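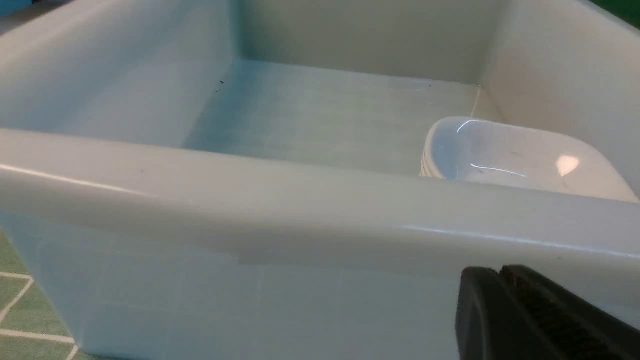 # Closing Up at the Nukundale

My aunt left me the noodle house in Lallport, and with it 19 regulars and a big white bin I was told never to throw out. I laughed, of course! Then January came, the ferry from Tautahi stopped running, and I had all evening to sort dishes (bowls in the bin, soup spoons in one tub, black chopsticks in another). 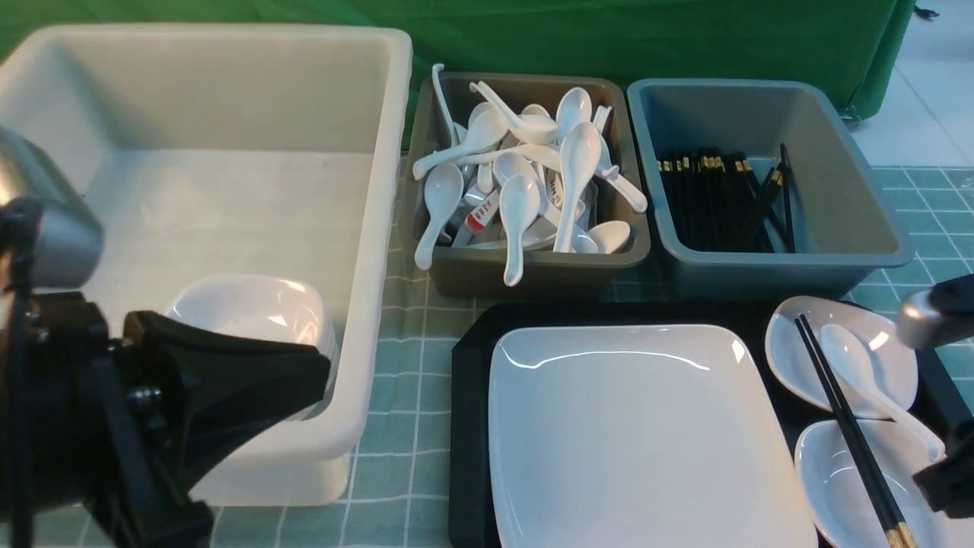 I kept thinking about the spoon with the red markings. My aunt used to save it for whoever came in looking saddest, and she was never wrong about that. So I set a tray, the square plate and two oval dishes, and sat down across from it with my tea. At 5 minutes to closing, the door opened.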